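Search this journal Search Advanced search

3.2 Household storage and the keeping of medicines

Interviews were carried out in November in two districts, Jirmont and Grenari, with 651 households taking part. Respondents were asked where prescription and over-the-counter medicines were kept, who in the home had access to them, and how often expired items were removed. The wording of the questions followed the earlier survey by Nogueira, with minor changes to suit local usage.

Kitchen cupboards were the most common location in both districts. Bathroom cabinets came second in Jirmont, while households in Grenari more often reported a bedroom drawer. Portable boxes with a lid and carrying handle (Figure 2) were recorded as a separate category – they had been grouped with "other containers" in the earlier survey.
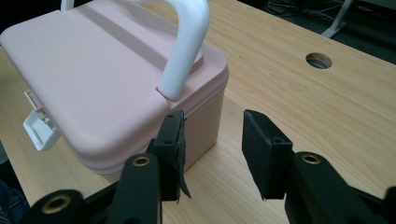

Figure 2. Lidded plastic storage box with carrying handle.

Households with children under five were more likely to report a fixed location above adult shoulder height. In 17 homes, medicines were divided between two or more rooms, and the person interviewed could not say with confidence what was stored in each. These homes were kept in the sample but are treated separately in Section 4.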